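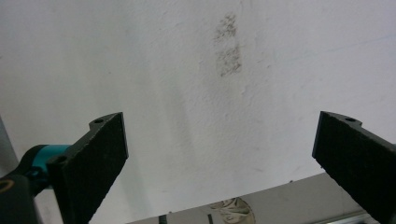
Anyone else's site collecting grip data for the cleaning robots?

gashaw_nights
Tosenthorpe building, evening crew. Since December we carry the hand-held grippers for part of the shift and do our normal work with them. Black fingers, textured pads, you squeeze and they close. I spend 20 minutes a night near a white wall or panel with two dirty-looking rub marks on it, one over the other. On my old route I'd have wiped and moved on. Has this changed anybody's hours?

mopbucket80
Not hours, but the route. We lost the second floor to a floor scrubber and got the grippers instead. Pay is the same. My wrist is sore by 9 p.m.

Enix_fan
I like it. It's easier than stairwells and they ask our opinion for once.

mopbucket80
They ask how to hold a rag. They don't ask how many of us they need next year.

K. Manurung
Kurniawati Manurung here, shift lead at a Jorkine site. We had 1,887 clips logged last month and no layoffs so far. What did change is that two people who used to talk all shift now work in separate rooms – that's the complaint I hear most.

gashaw_nights
Same with us. Do you rotate?

K. Manurung
Every hour. Put it in writing with your supervisor, and get the wrist breaks in there too.

Enix_fan
Hourly is too much switching. I'd sooner do my whole block and be done.

mopbucket80
You're on days with a full crew. Try it with three people.

gashaw_nights
I'll ask for the rotation and post what they say.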